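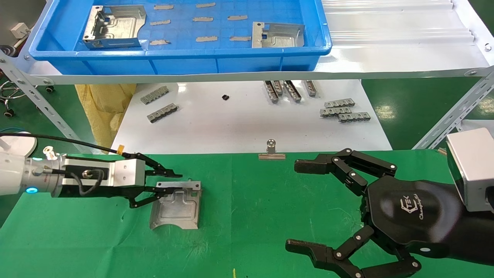 Metalwork & Sheet Parts

Replacement cover plate has a burr along the cut edge, file it or send it back?

I ordered a pressed steel cover for the side of an old Vekberg bench grinder. It came on 01/07/2023 from Wakinum. The shape is right and the holes line up, but one long edge has a burr you can feel with a fingernail, and near the corner it is sharp enough to catch a rag. The plating looks fine otherwise. I paid 15 for it plus postage and the return postage would be nearly as much again. Can I just file it down, or will it rust where I take the plating off? The grinder lives in an unheated garage.

Wenjie Shi

File it. Every pressed part has a burr side, and on cheap ones they skip the tumbling. Clamp the plate between two bits of scrap wood with only a few millimetres showing, use a fine flat file and push along the edge at a slight angle. Going straight across makes it chatter. Two or three light strokes, then turn the plate over and do one stroke on the other side. For the inside curves use a half-round file or wet and dry paper wrapped round a dowel.

The cut edge was probably bare anyway. Plenty of these are stamped out of sheet that is already plated, so the edges never had any on them. Wipe it down with white spirit and put a thin coat of zinc primer on the edge with a small brush. I did mine in June two years ago – also in a garage – and there is no rust on it yet.

Wear gloves until it is done, and don't blow the filings off, wipe them.

Malte Oltmanns

I'd send it back. If they let that through, what else is wrong with it?

brernar91

Agree with Malte about the primer, but check the plate sits flat before you start. Put it on a piece of glass and press each corner. If it rocks, the press has twisted it and no amount of filing will help. In that case ask for a refund and send them a photo of the gap.

Lu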